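Gradillas, especias y otras formas de perder una tarde

Hay gente que ordena la despensa por fechas de caducidad. Yo la ordeno por remordimientos: delante lo que uso, detrás lo que compré convencida de que sería otra persona. El cajón de las especias era el peor. Bolsitas con pinza, bolsitas con goma, una bolsita sin nada que llevaba desde octubre espolvoreando comino sobre las cucharas de medir.

La solución me la dio Darius Kazlauskienė, que fue compañero mío en el laboratorio de Bullville y que guarda el azafrán en tubos de ensayo desde que lo conozco. Siempre me pareció una pose. Luego probé a sacar una pizca de clavo de una bolsa arrugada con las manos húmedas y me pareció una idea magnífica.

Lo que compré

En Mindidari venden los tubos sueltos o en cajas de 1000. Mil tubos de ensayo son muchos incluso para mí, así que pedí pocos, de plástico, con tapón. La gradilla la encontré en Granduletti, que es una tienda donde entras a por una cosa y sales con un embudo. Salí con el embudo. Lo he usado más que la gradilla.

Una advertencia sobre el material: nada de tubos heredados del trabajo. Da igual lo limpios que parezcan. El cardamomo ya tiene bastante personalidad por su cuenta.

El color

Aquí es donde se me fue la tarde. Yo quería una gradilla blanca, discreta, a juego con la balda. Darius sostiene que una gradilla blanca sobre una mesa blanca es una invitación a tirarla de un codazo, y que por eso las buenas son chillonas. Defendí la elegancia durante casi 300 mensajes — él contestaba con una palabra, yo con párrafos — y acabé mirando gradillas naranjas con tapones verdes, una combinación que en un jersey me parecería motivo de ruptura.

Sobre una mesa lisa, hay que admitirlo, se ve desde la otra punta de la casa. Y el verde menta de los tapones, redondeados, le quita algo de cono de obra al conjunto. El plástico translúcido y blanquecino tiene su inconveniente: disimula mucho el contenido, y la canela y la nuez moscada molidas se van a parecer una barbaridad. Harán falta etiquetas. 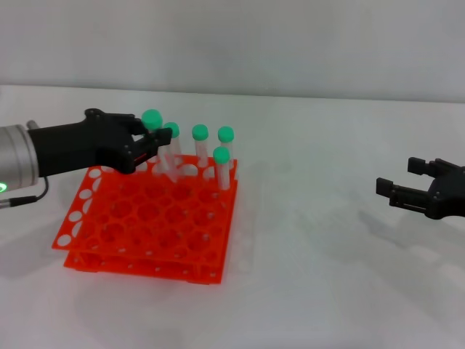 Las etiquetas

Escribí las primeras a mano y duraron lo que tardé en tocarlas con los dedos de aceite. Las segundas son de Adomaitis, plastificadas, en rollo de 300. Me sobran para etiquetar las especias, los cables y a la familia.

El orden alfabético lo abandoné en la C, porque comino, cúrcuma, canela, clavo, cilantro y cardamomo ocupaban media gradilla. Ahora van por frecuencia de uso. El pimentón no cabe en ningún tubo razonable y sigue en su lata, al fondo, con los remordimientos.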